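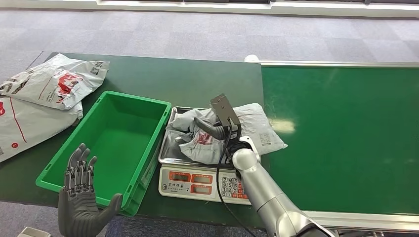
Do you need a special set of scales to post parcels from home?

Any flat electronic one will do, as long as it goes high enough for your heaviest parcel and the display doesn't vanish underneath a big bag.

Hello and welcome to the parcels page! I've been posting things out for Cekum, my little secondhand craft supply shop in Nellville, for two years now, and the question I get most (after "have you got any more of the blue?") is how the packing side works. So I've put it all on one page, with plenty of green in it, which is my favourite colour, so I'm happy.

The packing table
Dark green top, scales next to the crate, and the conveyor belt over on the right in a much brighter green. I like the scales close enough that a parcel only has to travel a few inches. White scales show every smudge, mind you, and I give mine a wipe on Friday mornings.

The bags
Plastic mailers in white and light grey, with the red printing on them. They crease if you so much as look at them, but they weigh next to nothing and they're far kinder to my postage bill than boxes. I get mine from Grosurent in packs of 200 and a pack used to last me ages. Then came December, when I sent out 60 parcels in one week and had to go begging for more!

The code on the bag
There's a black-and-white square one near the end of the top bag. Keep yours flat if you can, as a wrinkle straight through the middle can be a pain to scan.

The crate
Green again, plastic, with ribs moulded into the side. I do love an empty crate. Thirteen small mailers is my limit for one this size, any more and they start sliding off the top on the way to the Cheetham depot.

More pictures when I've sorted out the shelves. If you're after the tape I use, it's on the supplies page.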